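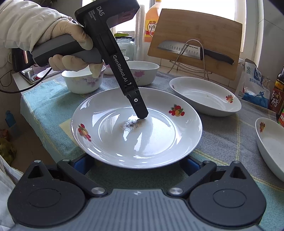 Vaisselle d'occasion : les dépôts reprennent samedi à la ressourcerie

La ressourcerie Tornus rouvre son rayon vaisselle le 24 janvier 2026, après six semaines de fermeture pour refaire le sol de la réserve. Les dépôts se font par la cour, de 9 h à 12 h et de 14 h à 17 h. Le magasin garde ses horaires habituels.

En novembre, dernier mois complet avant les travaux, le rayon a reçu 1 259 pièces et en a vendu 940. Le reste se compose surtout d'assiettes isolées, de soucoupes sans tasse et de verres à moutarde, dont nous avons déjà plusieurs caisses d'avance. Nous vous demandons donc de ne plus apporter de verres à moutarde jusqu'au printemps.

Slavica Kovačević reste responsable du tri. Elle accepte les services incomplets à partir de quatre assiettes du même modèle, les plats de service à l'unité, les saladiers et les soupières, même sans couvercle. Les pièces fêlées ou recollées sont refusées. Un petit éclat sur le talon passe, un éclat sur le bord non. 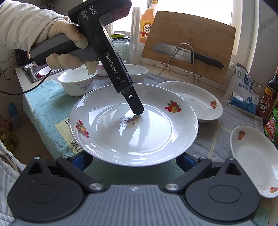
Pour l'emballage, le papier journal convient très bien. Évitez les sacs poubelle, qui se déchirent au déchargement, et les cartons de plus de 15 kg. Si vous avez un service complet à donner, laissez les assiettes par pile de six et notez le nombre de pièces sur le carton — cela nous fait gagner beaucoup de temps à l'étiquetage.

Les prix changent un peu. L'assiette plate ou creuse passe à 1 euro, l'assiette à dessert reste à 50 centimes, le plat de service coûte 2 euros. Les séries de six ou de douze sont vendues ensemble et affichées à part, sur l'étagère du fond. Il n'y a pas de réservation par téléphone.

Plusieurs personnes nous ont demandé comment compléter un service ancien. Le mieux est de venir avec une assiette, ou au moins avec une photo nette de la marque au dos et une autre du décor. Edin Dumitrescu tient un classeur des modèles passés au dépôt et peut noter vos recherches. Il est présent le mercredi après-midi. Comptez plusieurs mois pour un décor courant, davantage pour les plats ovales, qui partent vite.

Enfin, le prêt de vaisselle pour les fêtes et repas de quartier continue avec l'association Sadura. Le lot comprend des assiettes, des couverts et des verres pour soixante personnes. La caution est de 80 euros et la vaisselle doit revenir lavée, dans ses caisses, le mardi suivant au plus tard. Les week-ends de mai sont déjà pris, il reste des dates en avril et en juin. Les demandes se font à l'accueil du magasin, sur le cahier bleu.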